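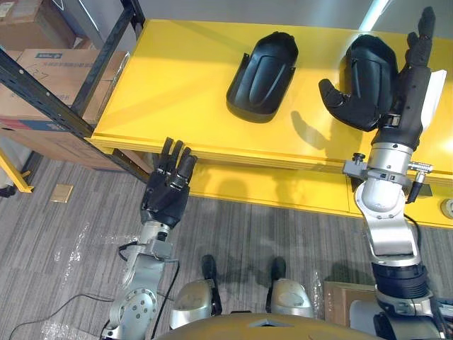
Okay, slide one, and I'm going to leave it up while people find seats. My talk is about the rules we work under when a two-armed robot shares a floor with people, and I want to start with housekeeping, which I know is the least glamorous word in any standard. Every site I've audited has a lovely binder on force limits and a very thin page on what's allowed on the ground. Look at the carpet for a second — scraps of clear plastic wrap, a black cable running across it, a carton down on the right. The arms are reaching toward a table with two black moulded parts on it, and everyone's eyes go straight there. Mine used to as well! Ask the room: who here has a written floor rule for their robot area? Wait for hands. (At the Öberg session I got 3 out of 43, and one of those was somebody's visitor.)

Quick hello. I'm Sabina Dewan, I write working procedures for Soltent, and before that I was on the tools for a good long while, so I've been on the receiving end of bad procedures too. Interrupt me whenever you like.

The floor rule. Ours used to be a paragraph and now it's short enough to say out loud. Wrap goes in the bin when it comes off the part. No loose film inside the marked area while the arms are powered. Cables on the floor get a cover or a clip, and if a cable has to cross a walkway for a job, it goes on the shift sheet with a name beside it. The name matters heaps. Arvid Brekke fought me on it for a month, he thought it was paperwork for its own sake, and then he took over a shift with a cable nobody would own up to and he came round.

Don't get stuck here on the trolley story unless someone asks.

Next bit is cables on the arm itself, a different animal. I like a full-travel check before the first job: run each arm slowly through the reach it'll need and watch the slack. You're looking for a loop that can catch on a table edge or a shelf upright. If you change the hand or add a bracket at the wrist, you do the check again. Yes, again, even if it's the same model of hand. Leif Solheim at Plimamgate has the check on a laminated card hanging off the pendant and I've shamelessly copied him.

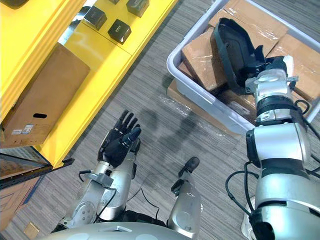

So, standing positions. This is where I usually lose the engineers and win the operators. Our rule says the person minding the robot has a spot, the spot is marked, and it has a clear path straight back. It also says where you can't be: not between the bin and the shelving, and not leaning in to straighten an item that's gone in crooked. I know how tempting that is. You see something soft flop over the side of a carton and your hand is halfway there before your brain joins in. The rule is stop the robot, see that it's stopped, say "stopped" out loud, then reach. Saying it out loud feels daft for the first week.

If there are two people, only one is the minder. The other one can watch, but the minder holds the stop and the minder does the talking. Swap by words and by handing over the stop, never by a nod.

Near-miss numbers now, keep this brisk. We logged 247 reports at Udgate over the trial of these rules. People always gasp at that and I want to head it off — a big number was what we were after. Before the trial the form was 2 pages long and hardly anyone bothered. Ebbe Torvik cut it to a single side with a tick box for floor, cable, person or load, and reports started turning up from the night crew for the first time. Floor was the biggest pile by a long way. Load was second, mostly things set down half on and half off whatever was under them.

Which brings me to loads. If it's soft, decide before you start what counts as placed. Touching the box? Fully inside the rim? Write it down, because the minder needs to know when to stop the job and when to let it go. We argued over this all through December and ended up with "inside the rim, nothing hanging out." Maj-Britt Söderlund wanted a measurement in there as well. I still think she might be right, and it's on the list for the next revision.

Things I'd steal if I were you: the floor rule, the travel check, the single-side form. Leave our sign-off sheet alone, it's a mess and we're rewriting it.

Questions. If it's quiet, ask them who empties the bin in their robot area. Copies of the form are on the chair by the door, please take one each and scribble on it.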